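Flaltent opened its propulsion test site at Trurkia to visitors in September. The tour covered the integration hall, the vacuum chamber and the control room, in groups of 13.

The Plarkico upper-stage engine was on its stand with the nozzle extension removed. Total firing time to date is 328 seconds over 4 runs. Questions about the injector were declined.

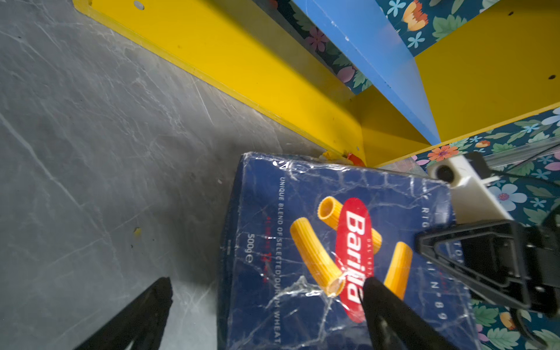 Boxed Barilla pasta in clear film, Trurkia.

The Mokoena capsule mockup seats 2 passengers in the suborbital layout. Cabin panels attach to a bare internal frame, and the fit was poor near the hatch.

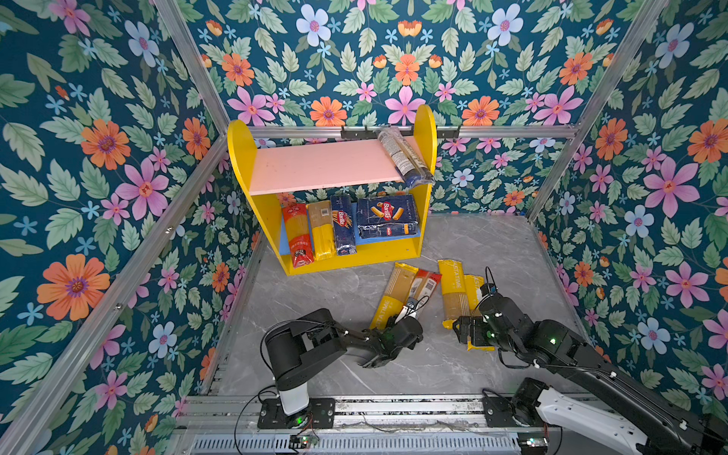
Cabin trim is still undecided. Samples on display were flat gray and off-white, both low-outgassing. Floral wallpaper like the teal one behind the yellow bookshelf would need a new flammability test. Ticket prices were not given.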